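Gustar Fruit Share - Questions People Keep Asking

Updated August 23, 2023. Short answers, we're packing.

What comes in a share?
Whatever's good. Oranges nearly always, then tomatoes, plums, small pears if Barroso has them. No choosing, sorry. Swaps OK at the pickup table.

Do I have to sort it at home?
Yes please, same day. Tip everything out on a table, tablecloth down so nothing rolls off. Keep fruits apart so they don't bruise. 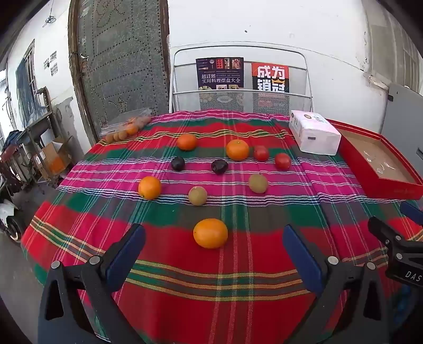 Soft ones get eaten first. Plums especially, they go quick. Tomatoes stay out of the fridge. Little oranges can stay in there bag a few days, leave the top open.

Can I use any tray?
Shallow is best. Cardboard floor is fine, line the sides with paper if you like. One layer only!! Stacked pears go brown underneath.

How many in a tray?
Fewer than you think. Leave gaps. 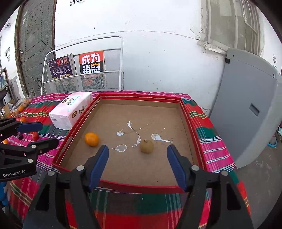 Pears want checking every day, press near the stem. Gives a little = eat it. Mandarins can wait, a week easy.

Tray got marked or sticky?
New piece of cardboard. Don't wash it, it just goes mushy.

Wash fruit first?
No. Right before eating.

Where is pickup?
Fakville, side door of the Vumska building. Open 4 hours, then we lock up.

Missed my pickup?
Call Amrit Girard before closing. After that it goes on the free table, no refunds.

Do you run in winter?
Yes exept January. Back on the usual day after that.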